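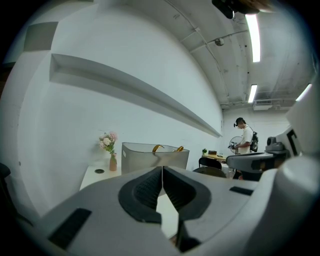 Renting the white room: common questions

Do the tables come with the room?
Yes. The white table by the niche wall and the light wooden table at the far end are both included in the hire. The white one has a cable hole in the top, so you can run a lead down to the floor without trailing it over the edge. Please don't drag either table. Lift them with a person at each end.

Can I put things in the wall recesses?
You can. The long one takes books, folded cloth and small plants well. Keep candles out of both recesses, as soot marks on white paint are hard to shift.

Are the flowers real, and may I move them?
The vase stays with the room and you may move it wherever you like. What goes in it changes with the booking. If you would like your own flowers, bring them on the day and leave ours in the sink in the kitchenette – Montserrat Tapia will see to them.

What are the plastic bins for?
Props and loose bits. We have them in grey, with handles you can get your hand through. Put back whatever you took out and leave the bin on a table, not on the floor.

How many chairs are there?
Two are left out at the wooden table. More are stacked in the Rusbridge store next door, and you can ask for them when you book. There is no charge.

Does the room get hot?
It can in the afternoon. There is a fan on a stand near the wooden table. Switch it off at the wall when you leave.

Can I tape things to the walls?
Low-tack tape only, and take it down yourself. Repainting a marked wall costs 84 and comes out of the deposit. The deposit is 400 for any booking, long or short.

Who do I contact about a booking?
Fumiko Takeda handles dates and keys. For damage or anything missing, write to Wenceslao Figueroa.

Prices and deposit last changed March 2021.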